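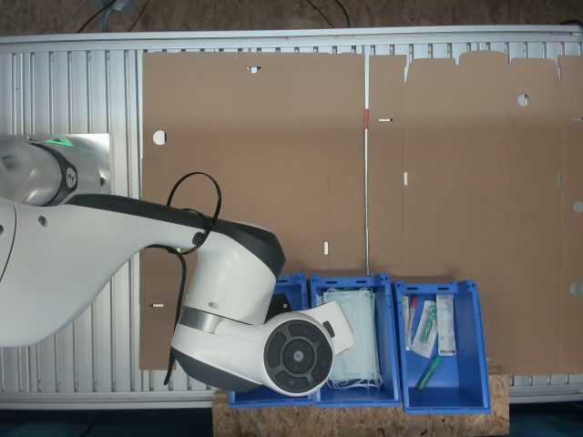 About Flostura

Flostura helps clinics, schools and small manufacturers plan and budget for robotic equipment. The company was established in July as the advisory arm of Zestico and now has a staff of 11.

Our Work

Clients come to us before they buy. We review the task, the floor space and the power supply, and prepare a written budget covering the arm, gripper, table, bins, training and servicing. Wherever possible, sorting and handling tasks are tried on a bench before a purchase order is signed. 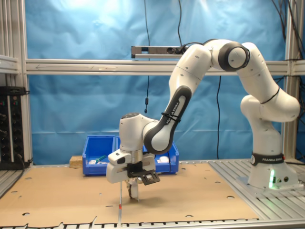 Franka Emika arm over the worktable, with storage bins behind.

Our planning program, Tijani, sets out costs over 18 months and includes a labour estimate for each stage. Leasing and outright purchase are presented side by side. To date, 70 organisations have completed the program.

Independence

Flostura accepts no commission from equipment suppliers. Fees are fixed at the outset and agreed in writing.

Enquiries

Requests for a planning review may be sent through the Aretetti client portal.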